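Rules for helping a robot learn

Hello! I'm Filipa Sampaio, and I work at Beldale, where we teach robots to tidy up. You might think a robot has no need of rules, because it only does what it's told. But somebody has to do the telling, and those people need rules more than anyone!

We teach with a gripper that a person holds in one hand. It has two fingers that open and close, just like the ones on our robot, Veloso. I pick things up with it, a camera records what happens, and later Veloso's computer studies the recordings. It needs a lot of them. Our last set had 4,000!

Rule 1: Ask first

A lot of our recording is done in people's homes. We always ask whether we may film, and we ask again before we go into another room. If you say no, we put the gripper away and that's the end of it. If you're under 14, a grown-up has to say yes as well.

Rule 2: Keep fingers out

The two pads press together when the gripper closes, and a pinch hurts. My friend Glória Mendes wrote this rule after she pinched her own thumb — she still grumbles about it. Only the person holding the gripper goes near the pads.

Rule 3: Leave the mess alone

This is my favourite. We don't tidy the table before we start! Real tables have bags and packets heaped up on them, and a robot that has only practised on neat ones gets in a terrible muddle when it meets yours. So we open the fingers wide, come in over the tablecloth and start with whatever is there.
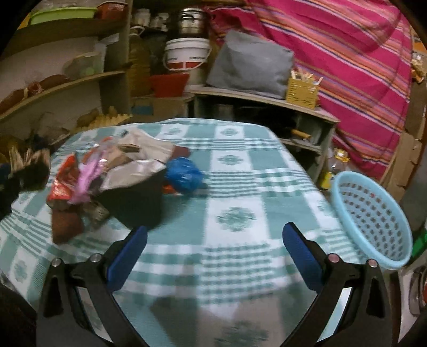 Rule 4: Go gently

Plastic bags are slippery and some packets squash easily. Move slowly, squeeze softly, and if something slides away, let it go and try again. We keep the fumbles too, so Veloso can learn from those.

Rule 5: Stop when anyone says stop

Anyone can say it, even the youngest person in the house. You don't have to give a reason. I put the gripper down straight away, and we only carry on when everybody is happy.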